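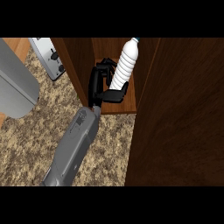

第六讲 在仿真厨房里训练抓取放置策略:从示范数据到评测

主讲:Chrysoula Mavromatis
二月

一、本讲范围

上一讲讲完了行为克隆的损失函数和动作分块,本讲转到数据。核心问题是:示范数量固定时,场景变化应该加在哪里,策略的成功率才会提高。材料取自课程项目 Damdale,它是一套家用厨房的仿真任务集,任务都围绕柜子、台面和常见小家电展开。推导部分不多,重点放在实验设计和结果的读法上。

需要先复习的内容:第三讲的相机模型,第四讲的末端位姿控制,第五讲的动作分块。没有做完第五次作业的同学,先把作业里的数据读取脚本跑通再看第四节。

二、任务定义

本讲只用一个任务,瓶子与柜格。策略控制机械臂,用夹爪抓住立在柜格里的水瓶,把它移出柜格,放到台面上的指定区域。柜门在回合开始时已经打开,开门不计入任务。

这个任务看起来简单,难点在空间。柜格窄,左边是侧板,夹爪本体靠近左侧时容易顶到侧板;右边是敞开的柜门,占掉了从右侧接近的大部分通道。手指合拢时瓶身会倾斜,倾斜之后瓶盖一端可能碰到柜格上沿。人工示范时,操作者一般会先抓稳,再沿柜格深度方向往外退,然后才抬高。学出来的策略常常把后两步混在一起,边退边抬,于是失败。

成功判定有三个条件,须同时满足:
1. 瓶底中心落在目标区域内;
2. 瓶身轴线与竖直方向的夹角小于阈值;
3. 夹爪已松开,且瓶子在松开后保持静止。

第三条容易漏写。早期版本只检查前两条,夹爪还夹着瓶子悬在台面上方时也会被判成功,成功率因此虚高。各位自己写任务时,判定函数要单独测试,用回放的示范轨迹测一遍,再用故意做坏的轨迹测一遍。

三、观测与动作

观测由三部分组成:固定视角的彩色图像、腕部相机的彩色图像、本体感受量(关节角、夹爪开度)。不提供瓶子的真实位姿。训练时可以读取仿真器内部状态来计算辅助损失,评测时不可以。

动作为末端位姿增量加夹爪开合指令,在机械臂基座坐标系下表示。没有采用关节角动作,原因在第四讲讲过:同一组示范里不同操作者的肘部姿态差异较大,用关节角会让动作分布变成多峰,而末端增量对这一点不敏感。

固定相机的图像在送入网络前统一成方形,宽画面上下补黑边,不做裁剪。裁剪会丢掉柜格两侧的信息,而夹爪与侧板的距离正是这个任务需要看清的。补黑边的代价是有效像素变少,瓶盖这类细小的部分有时会落在画面边缘。两种做法在第五次作业里都试过,差别请各位回看自己的曲线。

四、示范数据

全部示范由遥操作采集,采完后经过一次筛选,保留 920 条。筛选规则只有两条:判定函数给出成功;轨迹中没有夹爪与柜体的持续接触。短暂的擦碰允许保留,全部剔除会使数据过于干净,策略在偏离轨迹之后没有可参考的恢复动作。

场景变化分为四类:
(1)物体:瓶子在柜格里的初始位置和朝向;
(2)外观:柜体木纹、台面纹理、光照;
(3)布局:台面上家电的种类和摆放;
(4)相机:固定相机的小幅位姿扰动。

四类变化各有一个开关,可以单独打开。采集时只随机化第一类,后三类在回放阶段重新渲染得到,不需要重新遥操作。这里有一个前提,后三类变化不能影响轨迹的可行性。布局这一类要小心,家电移到机械臂的行进路径上,原轨迹就会发生碰撞。处理方法是回放时重新跑一遍物理仿真,失败的直接丢弃,不去修补。

丢弃会带来偏差。留下来的布局都是家电离路径较远的布局,策略从来没有见过需要绕行的情况。这个偏差在本讲的评测里看不出来,因为评测布局是用同一种方法生成的。写报告时应当把它列进局限。

五、方法

对比的三个条件如下。

条件 A,原始数据。只用采集时的渲染结果,不做重新渲染。

条件 B,均匀重渲染。每条示范以相同的概率抽取后三类变化,训练集总量与条件 A 保持一致,做法是替换而非追加。

条件 C,按误差重渲染。先用条件 A 的策略在带变化的场景中离线计算动作误差,再按误差大小分配后三类变化的抽样比例。这一做法在项目内部叫 Bălan 采样,后文沿用这个名字。

抽样权重写成

w_k = exp(e_k / τ) / Σ_j exp(e_j / τ)

其中 e_k 是第 k 类变化下的平均动作误差,τ 为温度。τ 很大时退化为均匀抽样,即条件 B;τ 很小时几乎只抽误差最大的一类。e_k 在训练中途不更新。我们试过每隔一段训练更新一次,权重会来回摆动,没有带来好处,代码也变复杂了。

网络结构在三个条件下相同:图像编码器加 Transformer 解码器,输出一段动作序列,执行前半段后重新预测。超参数只在条件 A 上调,然后固定。这样对 B 和 C 略为不利,但避免了给某个条件多调参的问题。

六、评测协议

每个策略在每种评测设置下运行 30 个回合,初始状态由固定种子生成,三个条件使用同一组种子。每个条件训练两次,网络初始化不同,分别报告结果,不合并成一个平均数。

回合数不多,读数时要考虑置信区间。以成功率在一半上下的策略为例,用二项分布的正态近似,标准误为

sqrt(0.5 × 0.5 / 30) ≈ 0.091

也就是说,两个条件相差几个百分点时,不能得出谁更好的结论。由于种子是配对的,可以改用配对检验,只看两个策略结果不一致的回合。课后练习第一题要求各位写出这个检验。

评测设置分为三种:同分布、外观变化、布局变化。每次失败按第一个出错的阶段归类:接近、抓取、退出、放置。归类由脚本初判,再由人看回放复核。脚本对退出和放置的区分不可靠,尤其是瓶子在柜格前沿掉落的时候,复核不能省。

七、结果与讨论

同分布设置下,三个条件没有可以分辨的差别。这符合预期,重渲染本来就不增加轨迹的多样性。

外观变化设置下,条件 A 明显下降,B 和 C 基本保持。条件 A 的失败集中在接近阶段,夹爪停在柜格前方,或者朝柜门一侧偏。检查腕部相机的特征图可以看到,网络对柜门边缘的响应很强。柜门颜色深、面积大,边缘又紧挨着瓶子,在原始数据里是很稳定的定位线索,外观一变,线索就失效了。

布局变化设置下,C 好于 B,两次训练的方向一致。误差分配的结果也偏向布局这一类,与此吻合。不过这里有一点需要说明:离线动作误差与闭环成功率之间的关系并不牢固。在另一个任务 Dadurik(把碗从台面放进柜格)上,外观类的离线误差最大,C 因此把大部分抽样给了外观,而闭环失败主要来自放置阶段的碰撞,C 相对 B 没有改进。

由此得到的判断比较有限。Bălan 采样在失败由感知引起时有用,在失败由接触引起时没有作用,重渲染改变不了接触。拿到一个新任务,先做失败归类,再决定数据预算花在哪里。

关于抓取阶段再补充一点。三个条件下都出现过瓶子被夹歪的回合,上侧手指绕过瓶身,下侧指垫顶在靠下的位置,瓶子随之倾斜。多数情况下策略能带着倾角把瓶子退出来,放置时却不会先把瓶子扶正,于是判定第二条不通过。示范里有扶正动作的轨迹很少,这属于示范覆盖的问题,需要补采。

八、与实机的关系

本讲所有数字都来自仿真。Willerska 实验室有一套尺寸接近的实体柜,下一讲会讲迁移。提前说明两处已知差异:仿真中的瓶子是刚体,真实的塑料瓶受夹后会变形;仿真中瓶身的环形棱纹主要体现在渲染上,碰撞体用的是光滑圆柱,因此抓取位置对摩擦的影响没有反映出来。

九、课后练习

1. 给定两个策略在相同种子下的成功记录,写出配对检验的统计量,并说明在什么情况下应当使用精确检验。

2. 从公式出发,证明 τ 趋于无穷时 w_k 趋于均匀分布。再讨论 e_k 的量纲不一致时应该怎样归一化。

3. 修改成功判定函数,加入瓶子与柜体碰撞力的上限。用示范数据检查有多少轨迹会因此变为失败,并给出你认为合适的上限取值。

4. 设计一种布局生成方法,减轻第四节提到的丢弃偏差。只写方案,不要求实现,篇幅不超过 2 页。

作业提交源文件和可运行的脚本,日志放在单独目录里。训练权重不要上传。

阅读:讲义第五讲附录(动作分块的时间集成);Damdale 任务说明文档中关于柜格尺寸和碰撞体的两节。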